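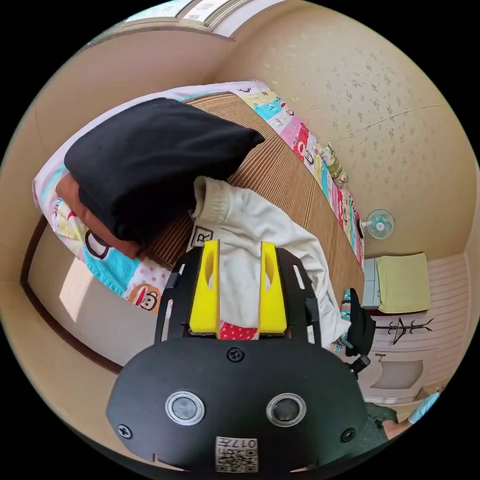
Bremolier Garments: hand-held gripper demonstrations of clothing on beds

Data card, version 4. Last changed 1/6/25.

Summary

Bremolier Garments is a set of 2000 demonstrations of people handling clothes on beds with a hand-held two-finger gripper. It was collected to answer one question: does a policy trained to pick up and fold garments in ordinary bedrooms do better when the training data spans many rooms, or when it has many repeats in a few rooms? The total number of demonstrations is held fixed in both cases.

The set goes with the Skurnell training code. You don't need Skurnell to read the data, but the splits and baseline numbers below were made with it.

What is in an episode

Each episode is one attempt at one task with one main garment. It holds:

wrist video from the gripper
gripper pose over time, in the frame of the first image
finger opening over time
a task label and a garment label
a room ID
a result flag: done, partly done, or failed

Failed attempts are kept. Filter on the result flag if you don't want them. The Skurnell loader drops failed episodes by default and keeps partly done ones.

Tasks

There are 4 tasks. Names are as they appear in the task field.

spread: open a crumpled garment until no part is folded over itself
fold_half: fold a garment once along its long axis
move_edge: lift a garment and set it down at the foot of the bed
pick_fold: pinch one layer or fold and raise it clear of the surface

pick_fold is the shortest task and the one used for most of the ablations. It is also where the result flag is least certain. A single layer and a double layer can look the same from the wrist camera, and labelers disagreed on it more than on anything else. Treat "done" in pick_fold as "some cloth was raised," unless you use the stricter layer_ok field.

Rooms

Data comes from 160 rooms, all of them in lived-in homes. Collectors were asked to leave the bed and the rest of the room as they were. Bedding was not standardized. Sheets, quilts, sleeping mats and bare mattress covers all appear, and many are patterned. We wanted this. In an earlier pilot on plain gray sheets, the policy learned to find the garment by brightness alone and fell apart on anything printed.

Pillows and other items stay on the bed unless they make the task impossible. Other clothing may be on or under the target garment. The target is the one named in the garment field, and nothing else in view is labeled.

Splits

wide: one group of episodes from every training room
deep: the same number of episodes, drawn from a small group of rooms
heldout: rooms found in neither training split

No home appears on both sides of the line between training and held-out data, even when it contributed more than one room. Version 2 got this wrong for a few homes. Results from version 2 should not be compared with results from this one.

Main result

On held-out rooms, policies trained on wide beat policies trained on deep for all tasks. The gap is largest for pick_fold and smallest for move_edge. On rooms seen in training, deep is slightly better for fold_half — the longer task seems to gain from repeats — and the other tasks are close enough that we would not draw anything from them.

Adding color jitter to deep closes part of the gap. Pasting random textures behind the garment closes less of it than we expected, and we don't have a good account of why. One guess is that real bedding moves with the cloth when it is pinched or dragged, and a pasted texture does not.

Known problems

Pose drifts in rooms with large blank walls and little light. The drift field gives an estimate per episode.
White and off-white garments are overrepresented.
The garment field has a catch-all value, "other," used when labelers could not tell trousers from a jacket, for example. Don't use it as a class.
Finger opening is unreliable when cloth covers the inner side of the fingers.
Episodes collected in October use an older lens calibration. The correct file is picked by the loader. If you read the video directly, check calib_id first.

Privacy

Rooms were recorded with the consent of the people living there. Episodes showing faces, mail or screens with readable text were removed. Audio was never recorded.

Use

The data is meant for research on garment handling and on how policies carry over to new rooms. It has not been tested for anything that runs near people without supervision.

Trirari hosts the files and keeps the checksums. Conversion scripts for the Najafi episode format are in the tools folder. Report bad labels through the issue tracker, with the episode ID and the field name.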